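**Ticket 47 – marker cube visible in mirror, dresser task**

Raised by: Birthe Brøndum
Assigned to: Þórey Lund
Opened: 15/05/2021
Status: waiting for review

Tracking on the dresser station jumps when the gripper faces the vanity mirror. Cemari logs two poses for one cube, and the second one sits behind the glass. Seen in 3 recordings so far. Restarting Cemari made no difference.

Þórey: The station rules in Workora cover windows and screens but say nothing about mirrors. Rule 2 only asks for one clear view of each cube. I checked the layout against it and it passes as written.
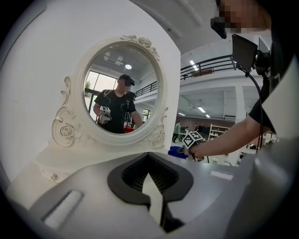

*Dresser station, mirror with a gripper and its marker cube reflected in the glass.*

Proposed wording for the rule:

- Check every mirror from the gripper camera before recording.
- If a cube shows in the glass, turn the mirror or move the operator.
- If neither is possible, tag the recording `reflection` and carry on.

Birthe: Fine with me, but please keep the mirror in the task. Jititgate want household objects left as they are – covering the glass would break that.

Þórey: Agreed, no covering. Draft sent to Brynjólfsdóttir for sign-off. The 3 recordings are tagged and stay out of the June set until then.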